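Minutes of the November marketing meeting, 10 a.m., upstairs

I took the notes this time, so blame me for any gaps. Juniper Hutchins in the chair.

1. Email list
We went through the Cleranden list properly at last. Of the 145 addresses I pulled as a sample, 22 bounced straight back and a few more belong to people who asked to be taken off in spring (sorry!). Juniper wants those gone before the next mailing goes out. I'll do it this week.

2. Splitting the audience
Long chat about whether we send the same offer to everyone. I'm for two versions — one for regular buyers, one for people who've gone quiet for 60 days. Juniper worried it would double the writing, but we agreed to try it on the Lalutar campaign and compare click rates afterwards. 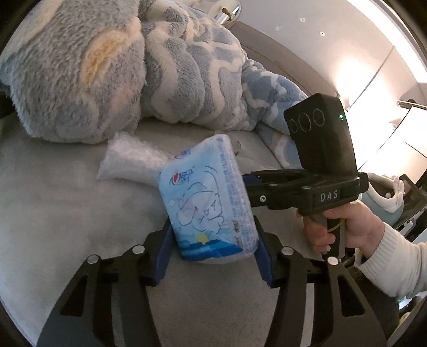 3. Consent wording
The tick box text on the Dalumska sign-up page is far too long and I got lost halfway through reading it aloud. I'm to write a shorter one and send it to Juniper, who'll run it past the lawyers.

4. Any other business
Nakamura want their report as a spreadsheet again — fine by us. Budget for paid ads held over.

Next meeting: same time, same room.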